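Country-of-origin labels and the limits of survey intent

Most studies of origin labeling ask shoppers what they would buy. Few check what they then bought. The gap matters, as stated intent is a weak guide to spending when price and shelf position also vary.

The Dratelville panel, run by Danuta Urbańczyk and Upendo Makori, compared answers with till records over six months. Respondents who said a label would change their choice of cooking oil switched brands in up to 7 percent of later purchases. The survey alone had predicted a far larger shift.

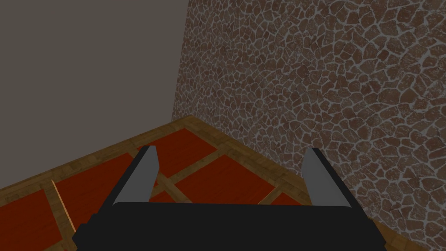 I do not read this as proof that labels have no effect. The panel covered two product groups, both cheap and bought often. Durable goods may behave differently, and a household that replaces a washing machine once in a decade gives a researcher very little to measure.

My objection is to method. A five-point intent scale costs little to run, and its results are easy to publish, so it has become the default outcome. Journals should ask for at least one behavioral measure before accepting claims about demand. Where sales data cannot be had, authors should say "attitude" in the title and leave "purchase" out of it.

Felicidad Manalo has argued that such a rule would shut out smaller departments. A shared archive of till data would meet most of that concern.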